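## Tutoring night moving to Tuesdays?? (Endau reading buddies)

**pcatterall** · August 25, 2019

Hi all, Phyllis Catterall here, for those who dont know me I match the kids and adults for Endau reading buddies. Quick one. School wants the library back Thursdays starting October. They offered Tuesdays, same room, 5 to 6:30. Can people do it? Need to know before I send the letter home.

**grady_m**

Tuesday's fine. Prefer it.

**twopencilsue**

Not fine for me. I work till 5:30 Tuesdays and my buddy has been with me since second grade. Did anyone ask the families or just the school?

**pcatterall**

Asking families next. Wanted the adults first so I'm not promising kids something and then taking it back.

**twopencilsue**

OK but thats backwards imo. Half those kids have soccer Tuesday. The Munasinghe center has a room on Thursdays, why not just move there and keep the day

**grady_m**

Munasinghe is across the highway. Kids walk over from school now. Who's driving them?

**twopencilsue**

There's the Bridik van.

**hollis77**

Bridik van seats 5 plus driver and you have to book it a month out. Used it for the zoo trip. Nice people, terrible phone system. Also they want a signed form for every kid every time, not one for the year.

**twopencilsue**

So do two runs. It's a ten minute drive.

**grady_m**

Two runs, plus forms, every week, vs. one adult whose shift is a problem. Sorry Sue but no

**twopencilsue**

Wow ok. "One adult." My buddy didn't talk to me for the first two months. Now he reads me the whole chapter and argues about the ending. You don't just hand him to somebody new because the calendar changed.

**marnie_b**

With Sue on this one. Matches are the whole point. Could she start at 6 and he does homework with the group till then?

**pcatterall**

That could work. Somebody would have to sit with him. Marnie?

**marnie_b**

Yep can do. He knows me from the picnic.

**hollis77**

While everyone's here, money. Where are we at? Last I heard we had $2387 and I know snacks went up.

**pcatterall**

Less now. Paid $246 for the new chapter books, and $1000 is set aside for the end of year trip, can't touch that. Clornomau said they'd give again but nothing in writing yet.
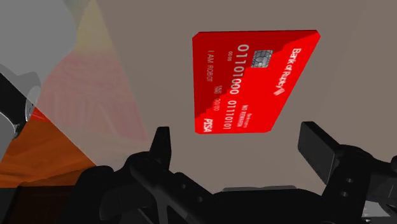

Also please save receipts, even the little ones. Got three envelopes last month with no names on them and I spent a whole evening guessing who bought the juice. Name, date, what for. Put it in the folder by the door, not in my mailbox at school, they moved it.

**hollis77**

One of those was me. Juice and the markers.

**grady_m**

Fine with Sue starting at 6 btw. Still think the van is a bad idea.

**twopencilsue**

Noted. I'll ask his mom about soccer before I say yes for sure. She doesnt do email so give me till Wednesday

**pcatterall**

Wednesday is good. Letter goes home after that. Anybody who hasn't answered please just post yes or no, dont need the reasons

**marnie_b**

yes

**oldbaypete**

Yes, if I can get out of bowling.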